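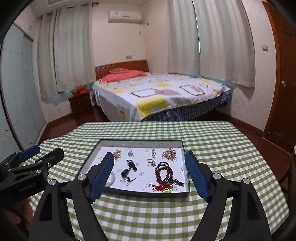 **Salt study finds the shaker mostly innocent**

PLEVBY — Good news for anyone who has been glared at across the dinner table while reaching for the salt. A two-year study of 2,561 adults in and near Plevby suggests that most of the sodium they ate was already in the food when it arrived.

Researchers at the Dikgate Clinic asked participants to keep food diaries and hand over urine samples, a request that went about as well as you'd expect. Bread was the biggest single source of salt, followed by canned soup and a category the paper calls "savory sauces," meaning ketchup.

"People would tell me they'd given up salt completely, then describe a lunch I could feel in my ankles," said Chepkoech Nyamweya, who led the work.

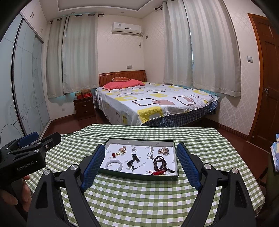 *Vol. 27, p. 42*

The team also tested whether advice helped. Half the group got a leaflet. The other half got the leaflet and a phone call from a dietitian once a month. Blood pressure dropped slightly among those who got the calls. Among those who got only the leaflet, it stayed exactly where it was, as did, one suspects, the leaflet.

Begoña Herrero, a kidney specialist who was not involved in the study, called the results useful but warned against reading too much into food diaries. Her own patients, she said, rarely report eating a potato chip — and yet the chips are sold somewhere.

Nyamweya's group now plans to ask local bakeries to cut the salt in their loaves a little at a time and see whether customers complain. One bakery, Barrios, has agreed to go first. It would prefer that its customers not be told which loaf. Results are expected next March.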